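Reading time: 5 min

Dillora Residents' Association
Minutes of the general meeting, Wed 8 September

The meeting was held in the ground floor lounge and opened at 7 p.m. The chair ran the meeting and the secretary took these minutes. Twenty households were represented, which is enough for votes to count under the rules. Apologies were received from four households.

1. Minutes of the last meeting

The minutes of the May meeting were read. One correction was made: the item on the side gate should have said the lock was replaced, not repaired. With that change the minutes were approved.

2. Matters arising

Side gate. The new lock is stiff in the mornings. The secretary will ask the building manager to have it oiled. Residents were asked again not to prop the gate open with the planter.

Mailboxes. The two missing doors have been fitted. The key for the upper one also opens the one next to it. The manager has been told.

Bike room. Tags were put on all bikes in June and owners were given until the end of July to claim them. Several were not claimed and have been moved to the back wall. It was agreed to hold them until the next meeting and then offer them to residents. Any left after that will go to the repair shop on Thaweesak Street, which has said it will take them for parts.

3. Laundry room

Most of the evening was spent on this item.

The machines are leased from Flerex and the lease runs out at the end of the year. Flerex has offered to renew on the same terms with new washers, and to replace one of the dryers. The second dryer would stay. Several residents said the second dryer is the one that gives trouble and asked why it was not the one being replaced. The chair did not know and will ask.

A resident of the third floor asked whether the association had looked at other suppliers. The chair said one other firm had been contacted and had not replied. It was suggested that a second letter be sent before anything is signed. Agreed.

The hours were discussed next. The room is open from 7 a.m. to 10 p.m. Residents living directly over it said the spin cycle can be heard in their bedrooms and asked for a 9 p.m. close. Others said they work late and would have no time to wash during the week. A proposal to start the last load no later than 8:45 p.m. was put to a vote and passed. The hours on the door will stay as they are so that people can collect and fold.

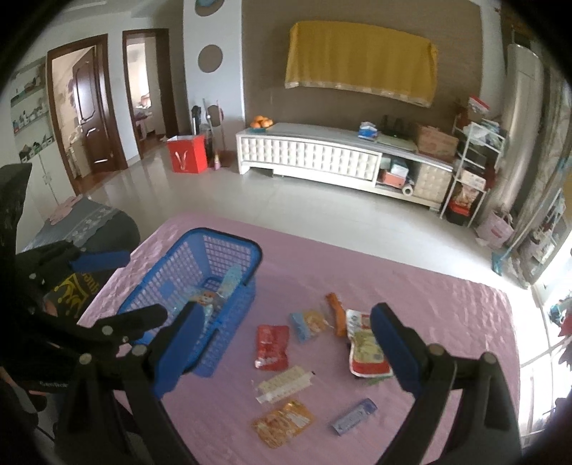
The sign-up sheet was then considered. Some people write their names down for whole afternoons and use an hour of it. It was agreed that a slot is 85 minutes, that a household may hold no more than 2 slots a week in advance, and that a slot not taken up after fifteen minutes is open to anyone. These rules will be typed up and put on the wall over the sink - the old notice is to come down.

Clothes left in machines. The current practice is that the next person moves them to the table. There was a complaint that wet things had been put on top of someone's dry things. It was agreed that the association will buy a few plain bins for this purpose. The secretary will get prices.

Lint. Please clean the filter after every load. The manager has twice found it full.

4. Heating

The boiler was serviced in August by Diria Heating. The report says the boiler is in fair condition and that the pump should be replaced within two years. The cost would come from the reserve. The owner of the building pays for the boiler itself but not for the pump under the present agreement, and there was some argument about whether this is correct. The chair will find the page in the agreement and send a copy to anyone who wants it.

Residents on the top floor reported cold radiators last winter. The manager's advice is to bleed them before the heat is turned on. A key can be borrowed from the office. A resident offered to go around with anyone who has not done it before - names to the secretary by the end of the month.

The heat will be turned on in the second week of October, or sooner if there is a cold spell.

5. Courtyard

The raised beds did well and most were kept up. Two were not planted at all. It was agreed that a bed left bare by the end of May next year will be offered to the next name on the waiting list.

The hose has a split near the tap and leaks onto the path. A new hose was approved.

There was a request for a second bench on the west side, where there is shade in the afternoon. The meeting was in favor but wanted to see a price first. It was pointed out that the last bench came without bolts and stood loose for a whole season.

Fall cleanup will be on a Saturday in October. The date will be posted in the lobby. Bring gloves if you have them. Coffee will be provided.

6. Money

The accounts were handed around. Income from dues was as expected. Spending on repairs was higher than planned, mostly from the gate and the hall lights. A resident asked why the hall lights had been changed twice. The first set was the wrong fitting and was returned, and the refund has come through but is not yet shown. The accounts were accepted subject to the refund being added.

Dues will stay the same next year.

7. Other business

Packages. Deliveries are being left on the lobby floor in front of the elevator. A shelf was suggested. The manager will be asked whether one can be put up next to the mailboxes without blocking the exit.

Recycling. Cardboard must be flattened. The collectors left the bin behind last week.

Noise. One complaint about music on the second floor had already been settled between the neighbors and was not discussed.

Lobby door. It does not always latch. Please pull it shut until it has been looked at.

8. Next meeting

The next general meeting will be in November, in the same room, at 7 p.m. Items for the agenda should reach the secretary a week ahead.

The meeting closed at 8:50 p.m.

Recent items
Minutes of the May meeting
Bike room: how to claim a tagged bike
Radiator key loan sheet
Courtyard beds waiting list
House rules, current version

Contact the secretary through the office mailbox | © Dillora Residents' Association | Back to top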